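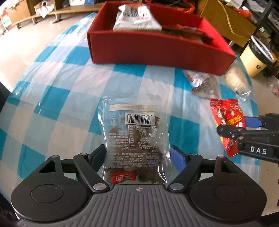
Kitchen & Home > Reviews > Table Linen

Prins wipe-clean tablecloth, after one winter and one baby cousin

I bought the Prins tablecloth in November, when my old cotton one got a curry stain that did not want to leave. I ordered it from Fendham and it came folded very small, so my first advice is for the creases. Do not iron it! I laid it on the table on Sunday morning with some heavy books at the corners, and by evening most lines were gone. Two of them stayed for a week.

The cleaning is the best part. Tea, oil, tomato, all go away with a damp cloth. Turmeric needs dish soap and must be wiped the same evening. Beet juice I did not test, I am not so brave.

We have snacks at our table almost every night, wafers and crisps mostly, and crumbs are my big enemy. 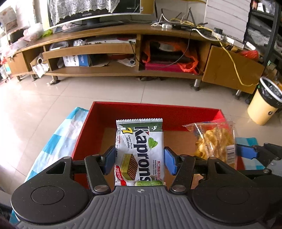 With cotton I had to carry the whole cloth to the balcony and shake it over the neighbor's plants. Now I push the crumbs with my hand to the edge and catch them in a bowl. It takes one minute.

What I like less: the smell. For the first days it was like a new shower curtain, and I kept the window open. Also, plates slide a little if you pull them, and bare arms stick to it in warm weather. I had before a cheaper one from Gradevon, which was thinner and tore at the corner, so for me Prins is still the better buy.

It is not elegant, and for guests I put the cotton back. For every day I would buy it again.

Meron Gebreyes

51 people found this review helpful | 2 comments

dottie_k: Try a hair dryer on low for the creases, it worked on mine.

Clatulcombe Mum: Does it hold up to hot mugs? My last one got a white ring.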